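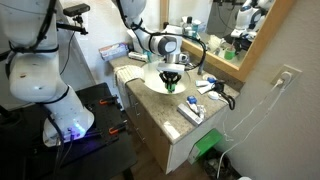

What happens when somebody gets arrested?

A quick guide for ages 8 to 12. Updated 20/05/2020

You hear the word on the news all the time. "A man has been arrested." "Two people were arrested last night." But what does it mean? And what happens next? Lots to get through, so off we go.

We're talking about England and Wales here. Scotland and Northern Ireland have their own rules, and other countries do it differently again.

First things first

Being arrested means the police take you somewhere, usually a police station, and you are not free to leave. They can't do it just because they feel like it. They need a good reason to think you might have been part of a crime. Might have. That bit matters and we'll come back to it.

A police officer has to tell the person three things:

that they are under arrest
what crime the police think they did
why they need to be arrested

Then comes a short speech called the caution. You've probably heard it on telly. It tells the person they don't have to say anything, but if they leave something out now and bring it up later in court, that could make it harder for people to believe them. And anything they do say can be used as evidence. Evidence = the facts and objects that help people work out what happened.

Our made-for-this-page story

Rules are easier with a story. So, the town of Kornovus. There's a bike shop on the high street called Jallow Cycles. One morning in August the owner unlocks the door and a bike is gone. Price on the tag, 423 pounds. The back window is open.

The owner rings the police. Not 999, because the thief isn't there any more and no one is hurt. 101 is the number for things that aren't an emergency. The police give the owner a crime number. It's 2294. That's a bit like the number on your coat peg at school, it means everybody is talking about the same thing.

An officer comes round. Looks at the window. Asks questions. Writes it all down. The people next door at Misa Bakery have a camera over their door and it shows somebody wheeling a bike past at night. The officer asks for a copy.

A few days later the police think they know who it was. They go to the person's house and arrest them. From now on this person is called the suspect.

At the station

The suspect is taken to see the custody officer. Custody means being kept safe and being kept in, both at once. The custody officer's job is to look after everyone who's been brought in and check the rules are being followed. They are not the one trying to solve the crime. Different job on purpose.

Now lots of questions. Name? Address? Are you ill? Do you take any medicine? Do you need someone to help you understand? This is called booking in. Pockets get emptied and everything goes on a list and in a bag, keys, phone, bus ticket, the lot. It all gets looked after until later.

Then usually a photo, fingerprints, and a swab. A swab is a sort of cotton bud that's rubbed on the inside of your cheek. Doesn't hurt. It picks up DNA, tiny bits of information that are different for nearly everybody. (Identical twins are the tricky ones.)

Then a cell. A cell is a small plain room with a bed and a toilet. The door is locked. People in cells have to be given food and drink and be allowed to rest, and somebody has to keep checking on them.
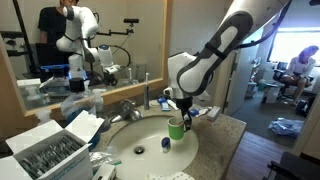
Can the police keep someone in a cell for as long as they like?

There is a time limit, and for most crimes it is 24 hours. After that the police must either charge the person or let them go. If the crime is very serious they can ask for longer, and for the longest stays they have to ask a court.

Rights! Important bit, don't skip

A right is something you must be allowed. Even if the police are cross with you. Even if you did do it. A person who has been arrested has the right to:

free advice from a solicitor (a kind of lawyer)
have somebody told where they are
see a doctor or nurse if they're poorly
read the rules the police have to follow
have things explained in a langauge they understand

In our story the suspect asks for a solicitor. She comes from a firm called Pitkänen. She talks to the suspect in private first, and the police aren't allowed to listen. Then she sits next to them in the interview.

The interview

Small room, a table, some chairs, a recording machine. Everything is recorded so no one can argue later about what was said. The police ask questions. The suspect can answer, or say "no comment". Saying "no comment" doesn't prove a person is guilty. Shouting at people or scaring them into saying they did it is against the rules.

What if it's a child?

In England and Wales children under 10 can't be arrested or charged with a crime. If a younger child does something really wrong, other grown-ups get involved, such as social workers, to help sort it out.

From 10 to 17 you can be arrested but there are extra rules. The police have to tell your parent or carer. And there has to be an "appropriate adult" with you for the interview. Odd name. It just means a grown-up who is there for you and makes sure you understand what's going on. Could be mum or dad, could be someone else, but never a police officer.

Three ways it can end (for now)

1. Let go, nothing more happens. The police decide there isn't enough evidence, or they got the wrong person. This does happen.

2. Let go for now. Called being released on bail, or released under investigation. The person goes home while the police carry on working. With bail there might be rules, like "stay away from the bike shop", and a date to come back.

3. Charged. Being charged means being told offically "we say you did this crime, and a court is going to decide". Now there's a court date.

Our suspect gets number 3. The bike was in their shed, and the number stamped on its frame matched the one in the shop's book. The last two digits were 69, and the officer had to scrape mud off to read them. So it goes to court.

So is an arrested person guilty?

NO. Sorry for shouting. Everybody gets this one muddled, grown-ups as well.

Arrested = the police think you might have.
Charged = you're being sent to court about it.
Convicted = you said you did it, or the court decided you did.

Only the last one means guilty. Until then the law treats you as innocent. That's why newsreaders use careful words like "accused of" and "alleged". Alleged means somebody says it happened but it hasn't been proved yet. Have a listen next time the news is on, you'll hear it loads.

A class of year 5s tried out this page for us, and we asked what they thought.
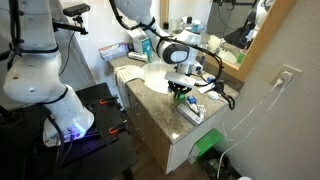

One reader wrote that she had always thought the police decided if you were guilty, and she wanted to know why they don't, when they're the ones who found all the clues. Good question. Imagine you and a friend fall out over a game and your friend gets to be the judge as well. Not fair, is it. So the police find the evidence, and different people in court look at it and decide. In a smaller case that's magistrates or a district judge. In a big one it's a jury, which is 12 ordinary people picked at random.

Words to know

Arrest: being taken and kept by the police
Bail: going home for now, maybe with rules
Caution: the speech about what you say (also, confusingly, a formal warning for a small crime. Same word, two meanings)
Cell: locked room at the station
Custody: being kept at the police station
Solicitor: a lawyer who gives you advice
Suspect: somebody the police think might have done it

Something to try

Get a newspaper or a news website, with a grown-up. Find a story about a crime. Underline any careful words. Accused, alleged, suspected, charged. Our record from one class is 156, but they did have a whole week and a very big pile of papers.

Next page: What happens in a youth court?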